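Uvolon newsletter, June 6, 2023
Teaching by example: a report from the picking cell at Kellstead

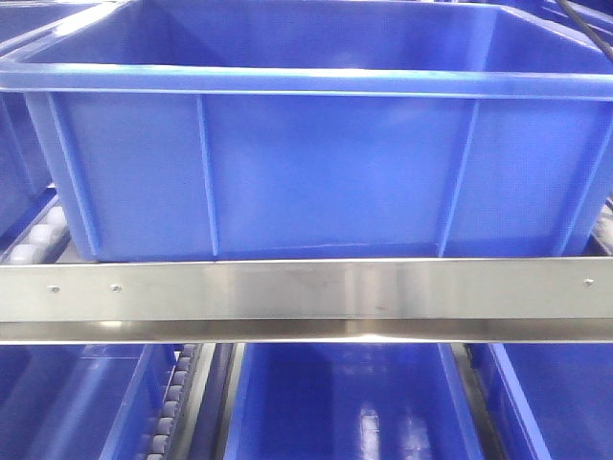

Since our last newsletter several readers wrote to ask what we are doing all day in Kellstead, and why it needs so much time. The short answer is that we are recording. The robot in the picking cell must learn to take items out of blue crates, and it learns this from examples which are made by people. Until now we have 3244 examples that we consider good enough to keep. I will try to explain how we came to this number and what we learned on the way.

The project has the name Yurt. It began in Sadville, in a small room with one table, and at that time we had only one crate and one type of item. We moved to the Kellstead site because there we can work on a real rack, with roller tracks and steel rails, the same kind that is used by the people who will one day work next to the machine. On a table everything is easy. The light comes from the same side, the crate stands always on the same place, and the arm has free space in every direction. A rack is less friendly. There is a level over you and a level under you, and the crates have walls that reflect.

How one example is made

One person, whom we call the operator, guides the arm by hand controls. The operator looks at the crate, decides which item to take, brings the arm over the rim, goes down, closes, lifts, and puts the item in the target place. During all this the system saves the positions of the joints, the opening of the gripper and the camera views. When the item is placed, the operator presses a pedal and the example is closed. After that comes a short check on the screen, and the operator gives a mark: keep, repeat or discard.

It sounds simple, and for the first hour it is. Then people become tired and start to do things in their own way. One operator comes always from the left. Another one likes to touch the wall of the crate lightly before going down, to be sure where it is. None of this is wrong. A learning system can even profit from different styles, if they are mixed well. But if all the examples of one item come from one operator, the system will believe that this item must be taken from the left, and it will try this also when the left side is blocked. So we now change the operator after every 30 examples, and we change the item at a different moment, so that the two changes do not fall together.

The matter of the crates

We did not expect that the crates would give us more work than the items. The plastic is shiny and the colour is strong. Under the ceiling lamps a bright line appears along the rim, and it moves when the lamp or the camera is moved even a little. For a person this is nothing. For our first model it was a serious trouble. It had seen this bright line in the same place in almost every example from Sadville, and it used the line to guess the height of the rim. When we changed the lamps in Kellstead, the model stopped the arm too high and closed the gripper in the air.

We discussed two solutions. The first was to cover the lamps with diffusing film and keep the light very even. The second was to leave the reflections as they are and record under many different lights. We took the second way. It costs more recording time, but a customer will not change the lamps for us, and we do not want to ask for it. Each recording plan has now a line for the light: ceiling only, ceiling and side, side only, or daylight from the door. Daylight is the most difficult to plan, as you can imagine in our part of the country.

Also the position of the crate is part of the plan. A crate on a roller track does not stop in exactly the same place each time. Sometimes it is pushed fully to the front, sometimes it stays a little back, sometimes it is turned slightly. In the beginning we corrected this by hand before every example, because it looked untidy. This was a mistake, and I write it here openly as it was my own instruction. We were removing from the data exactly the thing that the robot must learn to accept. We have now a rule that the crate stays how it stops, unless it is dangerous for the arm.

What we throw away

A question that comes often from visitors is if we keep the failures. We do, but separately. An attempt where the item slips out and the operator catches it again is very useful, and we mark it as a recovery. The system needs to see how a person repairs a bad situation. An attempt where the operator was speaking with a colleague and hit the rim is not useful, and we discard it. Between these two there is a grey area, and for this we have a written guide. The guide has now 29 points. It began with five. Some of the points are small, for example what to do when two items stick together, or when a label comes off and stays on the gripper.

We also discard examples when something in the cell was moved and it was not written in the log. This is painful. In one case we lost nearly a full morning of recordings, because the camera bracket had been tightened again and the view was a little different from the calibration. The recordings looked perfectly good to the eye. Only the check with the calibration board showed the difference. After this we do the board at the start, at the middle and at the end of each session - and if the middle one fails, at least the first half is saved.

First results

With all the examples collected until now we have trained the model again, and we tested it with 33 items which it did not see before. I prefer not to give a success rate in this newsletter, as we are still arguing about how to count. If the robot needs three tries but in the end the item is in the right place, is this a success? For the warehouse people it is a success if it was quick. For the colleagues in training it is one success and two failures. We will publish the numbers when we have agreed on one method and repeated the test with it.

What I can say is how it looks when one stands beside the cell. The arm goes over the rim with more confidence than in spring. It does not stop any more at the bright line. On the lower level it is still slow, and sometimes it goes in and comes out again without taking anything. We believe this is due to the small number of examples from there. For the operator the lower level is also less comfortable, the view is partly covered by the rail, and so people chose the upper level when they had a free choice. The plan for the rest of June gives no free choice: both levels have the same number of recordings.

Corners remain the hardest. A flat item that lies against the wall, in the corner, can be taken by a person with a small trick: push it first to the middle, then pick it. Some of our operators found this trick by themselves and others did not, so the model has seen it only in part of the examples. It tries now to push sometimes when it is not needed. We will record a special set only for corners, with the pushing marked as a separate step, and we will see if this makes it clearer.

Practical information

The picking cell is open for members of the partner network during June, on request. Please write to the Kellstead office before you come, and tell us if you would like to try the operator's controls. You will need a short safety introduction first. Examples made by visitors are stored in a separate folder and are not used for training, so please do not be nervous.

If you want to bring your own items for testing, you are welcome to do it. They should fit in a normal crate, should not be made of glass, and should be something you can leave with us for two weeks. Liquids only in closed packages, please.

The recording guide with its 29 points is available to partners in English. A shorter version is in preparation, for sites that want to start their own recordings. Corrections and questions about the guide can be sent to the same office, and we try to answer within a week.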